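Dilley Casebook 3, Two Months In

I run a two-attorney injury practice, and for years my deposition prep lived in three-ring binders. I have tried a good many programs that promised to replace them and went back to the binders every time. Not this one! I have had Dilley Casebook on my work laptop since October and I'm still finding things in it that make me grin.

The basic idea is simple. You load a matter (pleadings, medical records, transcripts, photos, whatever you've got) and Dilley builds one long running index that you can mark up. Click a line in the index and the page opens beside it. My test matter was a trucking case with 2412 pages of records from four providers, half of them scanned crooked, and it took the whole pile during lunch. The text recognition on the faxed pages was better than I had any right to expect. Handwritten nursing notes are still hopeless, so plan on typing those in yourself.

What sold me is the chronology. You highlight a sentence in a chart, hit the T key, and it drops into the timeline with the page cite already attached. You can color entries by issue, so I have prior back complaints in orange and everything after the wreck in blue, and when I printed it for mediation the other side's adjuster asked for a copy. I have never had anyone ask for a copy of a binder.

Transcripts get the same treatment. Page and line numbers come through correctly, even in condensed four-to-a-sheet format, and you can pull a clip list for impeachment in a few minutes. I used to do this in Turkov, and I still think Turkov has the nicer search screen, but it choked on anything over 1000 pages and I was forever splitting files. Havaton is the other one people mention. It's fine, it's quick, and it wants to store everything on its own servers, which my clients' medical records and I would prefer to avoid.

A few gripes. The exhibit stamper puts the sticker in the bottom right corner whether or not there's text under it, and you have to drag each one. There is no Bates prefix longer than eight characters. Export to Word loses the colors, and boy do I miss them. The manual is thin, too, although the Saraç add-on (sold separately, builds demand letters from your timeline) comes with a very good one that explains half of what the main manual leaves out. 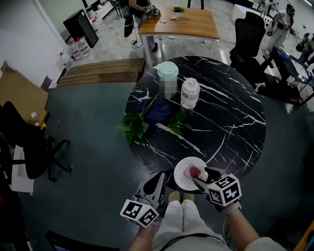 Marble tabletop, small plate, mint-green container.

Price is $740 a seat per year, and the Saraç piece adds to that. For a solo with a handful of small files that may be hard to swallow. If you regularly carry a case or two over 2000 pages, I think you'll earn it back on the first one, and you might enjoy doing it. I even went back and loaded an old closed file just to see the timeline come together.

Support answers email the same day. Phone hours end at 5 p.m. Central, so West Coast folks take note. Runs on Windows and Mac, no tablet version yet.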